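Ticket: replacement finger pads and spare grippers, budget question
Opened 25 Mar 2018 by Dennis Mfinanga

Hello again, and thank you for being so patient with me! Before I send the Willar order I'd like to settle the pads. The quote has 36 pairs, and fleece is most of what we pick up these days, so I'm tempted to go to 40. 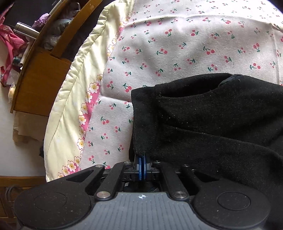
We have up to 3000 dollars left for March, and I'd hate to spend it all on pads – could you price a spare gripper too?

Reply from Omesau parts desk: Revised quote attached, with the spare on its own line.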